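Folding and storing laundry when the only flat surface is the bed
Home Help > Laundry & Linens
3 replies

Posted by Nakimance
November 11, 2018

I rent a room where the washers and the bed share the same space. There is no table and no room for one, so all my folding gets done on the mattress. My things come out wrinkled and the stacks fall over before I get them put away. I don't want to spend more than 20 dollars fixing this. The tops of the washers collect bags and dark clothes, so I can't fold there either.

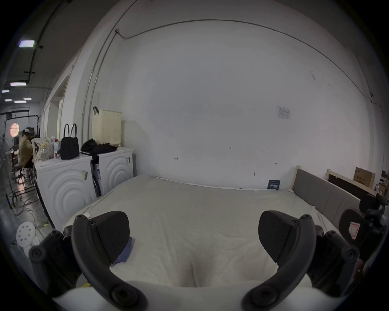 Is it OK to fold clean clothes directly on a mattress cover?

It's fine as long as the cover is clean and fully dry. Wash the cover as often as you wash your sheets and pull it tight before you start. If you have dark clothes that still bleed color, put an old towel down first.

Thanks for that. I would still like to hear how other people do the folding part, mostly shirts and other soft things that won't hold a crease.

Newest replies last 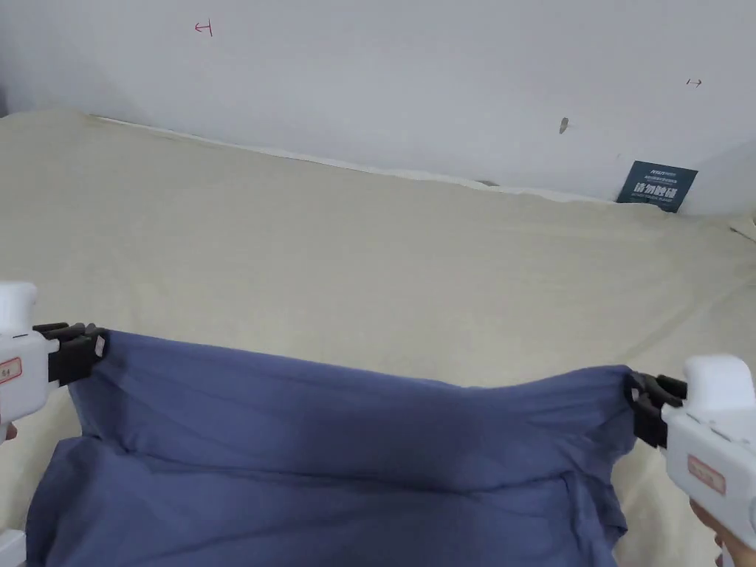

Wilczyńska
Member, 2000+ posts

Start by holding each piece up by the two top corners and letting it hang for a few seconds. Give it one shake. Then lower it so the bottom edge touches the bed first and the rest follows. If you drop the whole thing at once you have to smooth it from every side.

Work from the firmest part of the bed, normally near the middle. The edges slope and the fabric slides. Smooth outward with the flat of your hand and go lightly, or you pull the cover up along with it.

Fold in thirds lengthwise, then in half, then in half again. Shirts go face down with the sleeves brought in first. Do one kind of thing at a time. I do towels first and they make a good base for the stack.

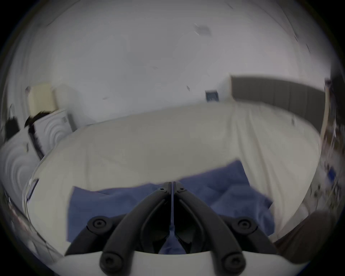
Wrinkles mostly come from waiting. Take the load out when the machine stops, and if you can't fold it right away, lay the pieces flat on top of each other and don't leave them in the basket. A blue cloth bunched up on white bedding like that will keep its creases if it sits overnight. Hang up anything you plan to wear the next day. A spray bottle of plain water fixes small creases, no iron needed.

Posted by Illero

get a folding board. mine was cheap and I have used it since February. a piece of stiff cardboard works too, cut it the width of your shelf and everything comes out the same size

Posted by Jistine

The board is good advice but it needs something solid under it. On a soft mattress mine tips when I flip the sides over. I put a large tray underneath and that took care of it.

For the stacks falling over, keep them low and carry each one to the shelf when it's done. Sweatshirts and other thick things I don't fold flat at all.
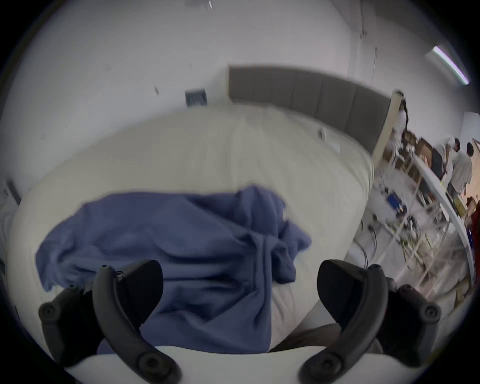
I spread them out, tuck the sleeves behind, fold the body in thirds and roll from the bottom hem up to the collar. They stand on end in a drawer or a box and you can pull one out without disturbing the others. Pure 100 percent cotton wrinkles a bit more this way than blends do.

Clear the washer tops too if you can. Two hooks on the wall for the bags would give you a second place to sort.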